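Tips > Around the House > Flowers & Vases

Faux flowers in small vases: quick fixes, cleaning, storing

Filed under: Decorating on the Cheap, Dust Busting

Posted 9th August by Karine Fraser

Quick one today, I have a table to clear before supper. Got a few emails after the wreath post asking how I do the little vase groups. Fake tulips, fake sprays, a few small glass vases. Nothing fancy. Notes below in whatever order they came out.

Start with a bare table. Everything out of the vases, everything laid flat. I know it's tempting to just poke one more stem into what you already have. Don't. You end up with a lump. Lay the stems out with the heads all over the place, doesn't matter, you just want to see what you've got and which ones are bent funny.

White table is best for this, or throw an old white sheet down. Dark stems and dusty petals show right up. On my brown dining table I miss half of it.

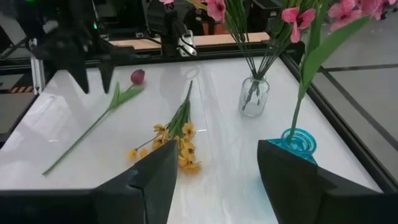
Tulips first, always. A tulip is one stem, one head, it either stands nicely or it doesn't. Sprays are forgiving, they fill whatever hole you leave them. So get the tulip standing where you want it and build from there. If you do the sprays first the tulip has to fight its way in and the leaves get crushed.

Leaves: most fake tulips ship with the leaves pressed flat against the stem. Bend them out with your thumb. One up, one off to the side. Looks a lot less like it came out of a bag.

Stem too long? Wire cutters, not scissors. I wrecked a good pair of Penden kitchen scissors on a tulip stem and I'm still mad about it. There's wire in there, it will nick the blade. Before you cut, hold the stem against the OUTSIDE of the vase with the end level with the bottom. See where the head comes. Then cut a little less than you think. You can always bend the end up into a hook if it's still tall, you can't put it back.

Stem too short? Wad of tissue in the bottom of a colored vase, nobody will see. In a clear vase use glass beads or clean pebbles. Loan Lục wrote in to say she uses dried white beans, which I tried, and it's fine, just don't do it anywhere damp.

Top-heavy vases. Big pink spray in a light little glass = on the floor by the weekend. Put the weight in before the flowers. Beads, pebbles, clean sand, whatever. If you have a cat, a dab of museum putty under the base too.

Which color goes where. My rule, take it or leave it: the darkest flower gets the colored glass, the fluffiest one gets the clear glass. Dark red tulip in a blue vase, lovely. Big pink in clear. The yellow can go anywhere, I usually leave it till last and see which vase looks lonely. Amber glass with yellow is pretty in a window, kind of muddy in a dark corner.

Don't split evenly. One full vase, one skimpy, one with a single stem. If they all get the same amount it looks like a hotel lobby.

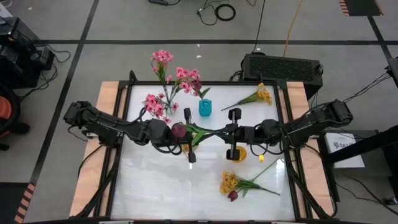 Cleaning. Do it while they're out, you won't do it later. Hair dryer on COOL, hold the stem by the bottom end, blow from the back of the petals to the front. Do it outside or over the tub becuase the dust goes everywhere. Heat will curl some petals and loosen the glue, so cool only, I mean it.

Really grimy ones: damp microfiber cloth, tiny drop of dish soap, one petal at a time. Test a back petal first. Cheap reds can bleed. Cheap dark reds definately can. If your cloth goes pink, stop and stick to the dryer.

Sprays in a paper bag with a half cup of salt, fold the top, shake it. Old trick, my neighbor Hatsue Hayashi swears by it. Works ok on fabric petals, not so great on plastic. Shake the salt out after or you'll be finding it in October.

Vases: ribbed and faceted glass holds dust in the grooves. Old toothbrush, warm water, splash of white vinegar. For a narrow neck, put in a spoon of dry rice and a little soapy water, hand over the top, swirl. Rinse. Let them dry upside down on a towel for over 2 hours before any stems go back. Damp inside the glass plus wire stems = rust ring, and that's a pain to get out.

Clear glass needs the most fuss. You can see the stem ends through it, so tidy them. Snip off the fuzzy bits, wrap the bottoms together with a bit of green floral tape. Or cheat and use the colored ones.

Try a swap once everything's clean. Lay the stems out again in loose pairs next to the vases and move them round before you commit. Pink next to the blue, yellow crossed over the pink, tulip by the amber. Takes a few minutes and I nearly always change my mind. 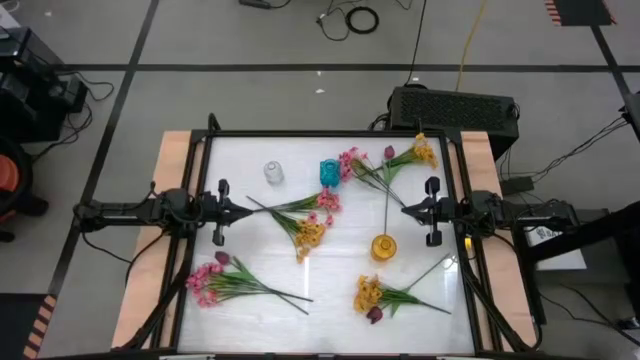

Pinks, yellows and three tulips, with the clear, teal and amber glass.

Storing. Long flat box, the under-bed kind. Tissue between layers, heads at alternate ends so they don't squash each other. Vases wrapped separate, never in with the flowers. Label the end of the box, not the lid.

That's it, supper. Storage box labels next time if I get to it.

Tags: faux flowers, bud vases, glass cleaning
Shares 167 | Comments 30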